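Skemix bench set, user guide
Part 3: Filling the squeeze bottles by weight

Revised 2024-09-28 by Behrouz Abbasi, Banderdale workshop

Please read this part before the first filling. It is written for the squeeze bottle with flip-top cap and for a table scale which stands on the same table. If you fill from the large Salberg drum, read first the part about the drum tap and then return to this page.

Preparing the table

1. Remove from the table all things which are not necessary for filling.
2. Wipe the table with a damp cloth and after this with a dry one. On a matte surface the water is not always easy to see, so feel with the hand also.
3. Put the scale on a flat place. It must not touch the wall, a cable or any other object.
4. Press lightly on each corner of the scale. If it rocks, move it to another place. Do not put folded paper under the feet.
5. Switch on the scale and let it stand for 2 minutes with nothing on the plate.

Note: Old worn patches in the table covering do not disturb the weighing, as long as the scale stands firm. Loose or lifted covering must be repaired before you begin.

Filling the bottle

1. Check that the bottle is clean and dry inside. A bottle which has been washed should dry with the opening down until the next day.
2. Put the empty bottle, together with its cap, on the plate of the scale. Press the zero key and wait until the number is quiet.
3. Take off the cap by turning the whole cap. Do not try to fill through the small hole under the flip top. Leave the cap on the plate beside the bottle, otherwise the zero is not correct any more.
4. Pour slowly. Stop a little before the weight on your order sheet, and add the rest in small portions.
5. Put the cap on and turn it until it does not go further. Hand force is enough.
6. Close the flip top. You should hear a click.
7. Read the weight one more time and write it on the label, with your initials.

Caution: Do not press the bottle while it stands on the scale. The plate can be damaged by the force of the hand, and the liquid can come out from the cap if the top is open.

Caution: Never pour back a rest from the bottle into the drum, also if the bottle is new.

Checking the cap

Each filled bottle must be checked lying down. Hold it over the table, away from the scale, with the flip top closed, and turn it until it is more or less horizontal. Keep it so for 30 seconds and look at the edge between cap and bottle. The bottle is translucent, and you can follow the level of the liquid through the wall.

If a drop comes out, open the cap, clean the thread on both sides and close again. If it leaks 2 times, take a new cap. Orange caps from the older Sproģis delivery fit on the same bottles, but please do not mix old and new caps in one order.
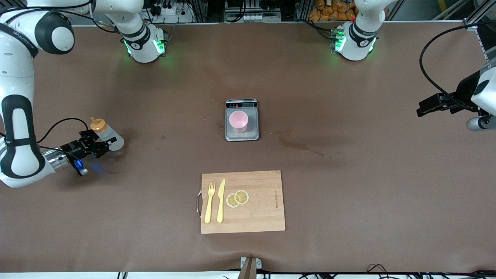
SPILLS AND WET SPOTS

A dark, wet-looking spot near the scale has to be taken seriously, also when it is small. Liquid can run under the scale and come in from below, and then the number begins to wander.

1. Stop the filling and close all bottles.
2. Switch off the scale. If it has a mains adapter, pull out the plug with dry hands.
3. Lift the scale straight up and put it on a dry towel. Do not tilt it.
4. Lay paper on the spot and let it absorb. Work from the outside to the middle, and remember the small drops around it — they are easy to forget and they dry sticky.
5. Wipe the place with warm water, then dry it.
6. Look at the underside of the scale and dry the feet one by one.
7. Put the scale back when the table is completely dry, and do the zero again.

A bottle which was weighed shortly before the spill was found should be weighed again. Cross out the first weight on the label, but keep it readable.

Note: Some stains stay visible in the covering after cleaning. If the place feels dry and not sticky, you can work there. Mark old stains on the table plan, so that the next person does not take them for new ones.

Storing

Store filled bottles upright in the tray, with the flip tops closed and the labels to the front. Not more than 3 layers of trays on one shelf. From December the outer store room can be too cold for the liquid, and the trays must then stand inside.

Empty bottles are stored without caps. Caps go in the closed box, see Part 4.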